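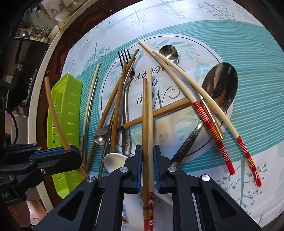 Clean the pads before you blame the linkage, Lesia Pasichnyk told me when I called her with a gripper that kept dropping chopsticks, and she hung up before I could describe the linkage to her.

Chapter 5
Looking After the Hand-Held Gripper

I had spent that whole Tuesday with a screwdriver in my hand. I'd loosened the pivots, tightened them, loosened them again and then started on the camera mount (please don't start on the camera mount). The pads had cooking oil on them. I wiped them down, let them dry, and the chopsticks stayed put.

So we start with the pads. In the last chapter you set up a pair of grippers for table work and learned to carry one in each hand without banging them together. Now you get to keep them working, and I like this part a lot! It needs a small screwdriver, a lint-free cloth, a soft brush and a notebook you don't mind getting greasy.

Cutlery is my favorite test load. A fork handle is curved, a spoon bowl is slick, and a chopstick is thin enough that the two pads have to meet squarely or it will roll. If one finger leans even a little, a box or a cup will forgive you and a chopstick won't. At Roltholm we used to check grippers on foam blocks, and every one of them passed, including a pair with a screw missing. 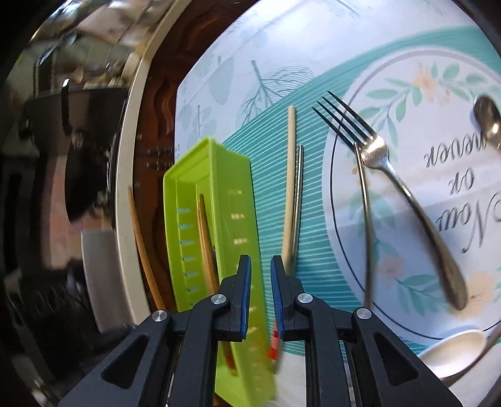
Subira Biwott

Look at the pivot screws first, before anything is taken apart. On this kind of gripper there are four big round ones facing you, two to a side, and the linkage arms swing on them. Open and close the fingers slowly with your ear close by. A dry joint ticks. A loose one lets the finger wag sideways when you push on the tip, and you'll feel it before you see it.

Tighten a loose pivot a little at a time and work the fingers between turns. Too tight is worse than too loose – the arm drags, the other side gets there first, and your pads stop meeting in the middle. I check mine every 200 grasps and write it down. Prapai Boonchu goes 300 between checks and we have argued over it since February.

Then the pads. They're textured, so dirt settles down in the grooves where a quick wipe misses it. Brush along the grooves, then use a cloth with plain water and a drop of dish soap, and leave the oil sprays in the drawer. If a corner has lifted, replace both pads as a set. A new pad facing a worn one grips unevenly, and you'll be back at the pivots wondering what went wrong.

While you're in there, look down between the fingers near their base for the small coiled spring. Crumbs love that spot. Get them out with the brush, never with a screwdriver tip, and check that the coils look evenly spaced.

What you'll do in this chapter

5.1 Checking the pivots for play
5.2 Cleaning and replacing pads
5.3 Squaring the fingers with a single chopstick
5.4 Keeping a repair log

Before you go on to 5.1, take your gripper as it is, dirt and all, and pick up the same chopstick ten times. Write down every slip and which way the stick rolled. You'll want that page again when you get to 5.3.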